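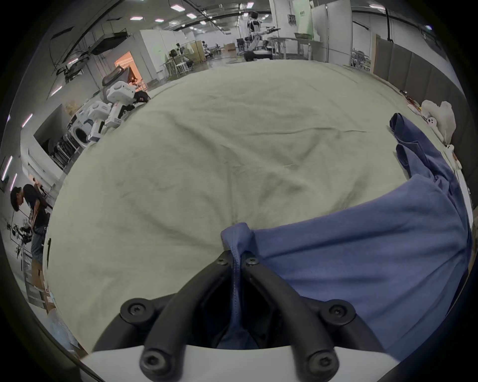 The blue ones should be done before the navy, according to the note left on yesterday's page, on the grounds that the lighter cloth shows a bad crease sooner and you can fix your method while it is still cheap to do so. Fair enough. I did the blue ones first.

30 December 2019
Folding, shirts and T-shirts

Pile today was 20 garments out of the Tusten bag. Sorted by sleeve before starting: 11 with long sleeves or awkward cuffs, the rest short. Everything had been through the same wash program, no softener.

Sheet on the table. It has to be pulled flat again after every three or four shirts. The old fold lines in it are faint but they still steer the cloth a little, and a sleeve laid along one tends to stay there. I turned the sheet a quarter after the first batch. Might iron it, might just swap it for the one in the Morelli box.

Long sleeves, what worked:
Pick up at the shoulder seam, shake once, lay down front side under. Smooth from the collar out. Picking up by the middle of the back gives a peak that falls in any direction it likes, and then both sleeves have to be hunted for. Still useful for telling which lump is which when the shirt comes out of the pile in a ball.

Sleeves go straight across the back, then down. The diagonal way looks better in the Kimeo leaflet but our shirts are cut narrower and the cuff sticks out past the side fold. Dropped it after 2 tries.

T-shirts:
Hold by both sides and pull until the top edge stops sagging, then lower onto the surface hem first.

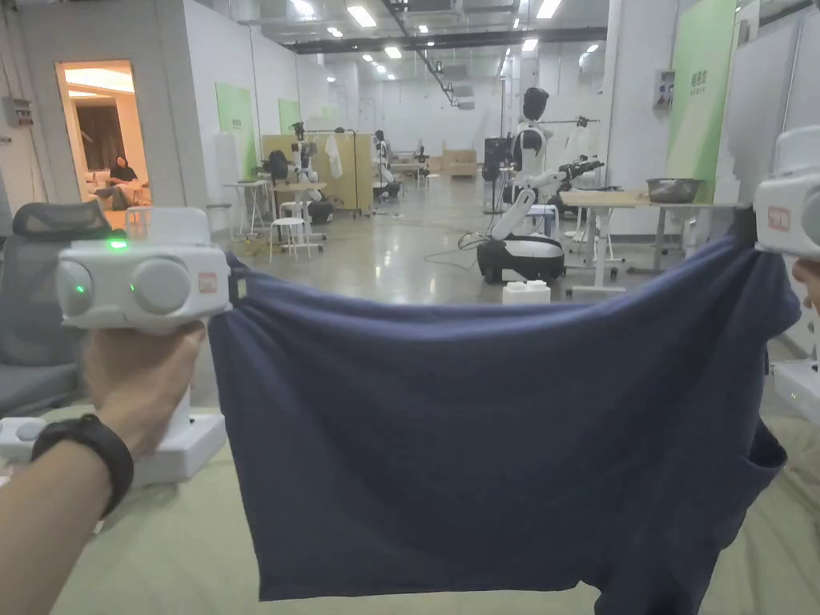 Pulling too hard is as bad as not pulling. The jersey stretches, springs back once it is down, and leaves a ripple right where the first fold wants to go. A short tug and then a pause before lowering was better. Hem must touch evenly or the whole thing lands skewed — I redid several for that reason alone and didn't keep a tally.

Finished stack measured 110 mm high for the T-shirts, pressed lightly with the board. Leaned to the left. The collars are all at one end so that side is thicker. Alternate them next time.

Four shirts put aside, not folded: one with a missing button, one inside out with a stuck cuff, two that still felt damp at the seams. Hung those two up.

The Grirkton folding board is too wide for the small sizes. Either trim it or mark a second line on it with tape. Tape first.

To do:
Second sheet, ironed.
Try the long sleeves again with the collar buttoned.
Repeat the navy T-shirts, alternating collars, and measure the stack again.
Write the size on the shelf labels — I put mediums in with the larges and had to take both piles down.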